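Applications are open for a PhD studentship on how peat-fed rivers carry carbon to the sea, based at the Parnau field station and starting next autumn. The closing date is 12/1/24.

The student will work on the Ueda catchment, where 241 sediment samples have already been collected from the upper reaches. Dating these should show when the peat began to erode and how quickly the river moved it downstream. Lungile Mabuza, who leads the project, said the lower valley was still poorly mapped – the last full survey covered only 90 square kilometres of it. 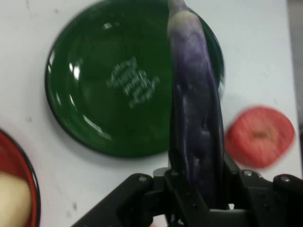

Do applicants need a degree in geology? A good degree in geography, earth science, chemistry or a related subject is enough, and training in coring and lab work will be given in the first year.

The second supervisor is Nandi Mabaso, who runs the dating laboratory at Hakance. Fieldwork takes place in two blocks each year, and travel costs are paid by the project. There is also a yearly allowance of £2715 for equipment and conferences.

Applications should include a CV, the names of two referees and a short statement on the proposed research. Interviews will be held at Parnau, or online for those living overseas. Late forms will not be read.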